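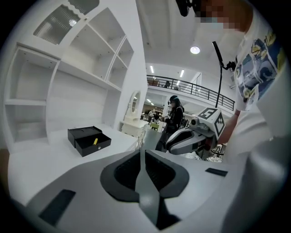

Ikiris Field Audio Set: Data Card

Version 2, released 18/06/2022
Maintained by the Sound Software Unit, Illumgate
Contact for corrections: Liv Moen (collection), Aslak Fjeld (tools and file formats)

Summary

The Ikiris Field Audio Set is a collection of 661 short recordings of indoor speech and background sound. It was prepared for developers who test audio software, in particular programs that trim silence, reduce noise or detect the start and end of speech. The set is distributed with a small command-line tool, ikiris-check, which verifies a local copy and prints the properties of each file.

The recordings were made in rented offices and meeting rooms in Fondthorpe. All speakers are adults who agreed in writing to the release of their recordings. The spoken material consists of short passages written by the Unit for this purpose. No private conversation is included.

Contents of the release

The release is supplied as a single archive. When unpacked, it contains the following folders and files.

audio/ holds the recordings in WAV format.
labels/ holds one plain text file for each recording.
tools/ holds ikiris-check and its settings file.
rooms.csv lists the rooms and their main properties.
speakers.csv lists speaker codes, age band and first language.
CHANGES.txt records the differences between versions.
LICENSE.txt contains the full terms of use.

File names follow the pattern room, speaker, passage, take. The take number is always written, including where only one take was kept. Names are in lower case throughout. Version 1 used mixed case, which caused duplicate entries on some systems, and scripts written for that version will need to be adjusted.

Audio format

Recordings longer than one minute have been divided at a natural pause. Of the files in the release, 192 contain background sound only and carry the speaker code "none" in their names. These may be used to estimate the noise level of a room before processing the speech recorded in it.

No equalization, compression or noise reduction has been applied. Levels were set by hand at the beginning of each session and left unchanged until its end. A number of recordings are therefore quieter than a listener might expect. Users who require even loudness should adjust the files themselves and state in any published work that they have done so.

Labels

Each label file gives the start and end time of every stretch of speech, in seconds, followed by a single word: speech, breath, handling or other. The label "handling" covers contact with the microphone, its cable or its stand. The label "other" covers doors, footsteps, chairs and any sound the annotator was unable to name.

Two annotators labeled each file separately. Where their start or end times differed, a third person listened to the passage and entered the final value. The separate versions are not part of the public release but may be requested from the Unit for research into annotation methods.

Installation and use

The tool requires Python and has no other dependencies. To check a complete copy of the set, open a terminal in the top folder and enter:

python tools/ikiris-check --all

To check one room only, give the room code as it appears in rooms.csv:

python tools/ikiris-check --room sather

The tool prints one line for each file and ends with the word "complete" or a list of missing and damaged files. It does not change or delete anything. Checking the full set from an external drive may take several minutes.

The room named Sæther is written "sather" in all file names and commands. The original spelling is kept in the description column of rooms.csv, which is saved as UTF-8. Spreadsheet programs that assume another encoding will show the name incorrectly. Select UTF-8 when importing the file.

Known limitations

Most speakers share a first language, and the set should not be used to compare the performance of software across accents. Children's voices are absent. Outdoor sound is present only where it entered through a window.

The annotators did not mark overlapping speech, and the passages were read by one person at a time. Software intended for meetings or interviews should be tested on other material as well.

Some background recordings contain a low, steady hum from building ventilation. It has been left in place. The affected rooms are marked "vent" in rooms.csv.

Terms of use

The set may be used free of charge for research, teaching and product testing. It may be copied within an organization. Public redistribution of the audio files, in whole or in part, requires written permission from Illumgate. Attempts to identify individual speakers are prohibited under all circumstances.

A speaker may withdraw at any time. When this occurs, the Unit issues a notice to registered users, who are required to delete the files listed in it.

Maintenance

Corrections to labels are collected during the year and published together each July. Reports should include the file name, the time in seconds and a short statement of the error. Reports concerning ikiris-check should include the version of Python in use and the full text of any message printed by the tool.

Suggested citation

Moen, L. and Fjeld, A. Ikiris Field Audio Set, Version 2. Sound Software Unit, Illumgate.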